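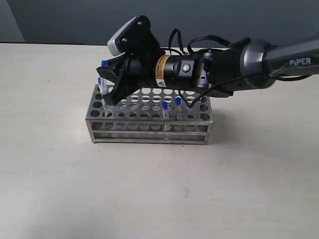

3.2 Racks and tube placement

Figure 2. Stainless steel rack on the bench top, with blue-capped clear plastic tubes at its left end.

All storage trials used open rectangular racks of the type in Figure 2. Steel was preferred to molded polypropylene after the pilot series at Grevby, where the plastic racks warped in the drying cabinet and the tubes leaned toward the middle of the row. A leaning tube does little harm in a freezer. On a bench it brings neighboring caps into contact, and a cap that touches its neighbor is easily turned when either tube is lifted.

Tubes were clear plastic with screw caps, bought from Skandholm in bags of 1,000. Cap color was used only to mark the treatment group. Blue was assigned to the untreated water samples, and the same assignment was kept at both sites. Labels were placed on the lower half of the tube so that the upper part stayed clear for reading the fill line.

Racks were filled from the left. The leftmost column was reserved for controls, following the layout proposed by Kang for short-term bench storage, and the remaining columns were filled in order of collection. Partly filled racks were not topped up from a later collection. This left a number of positions unused, but it kept every rack tied to a single sampling round and simplified the log.

Tubes were lifted vertically by the upper end until the base cleared the top of the rack, and only then moved sideways. Early lifting at an angle had scraped several labels at the Plollolport site, and 11 tubes from the February round had to be identified from the log by position alone. They were kept in the analysis of fill loss but left out of the comparison between treatments (Section 4.1).

Bench tops were wiped before each session, and racks were washed after every second round. Small stains that remained on the surface after wiping were noted by B. Matos on the session sheet and were not treated as spills unless the fill line of a tube had also changed.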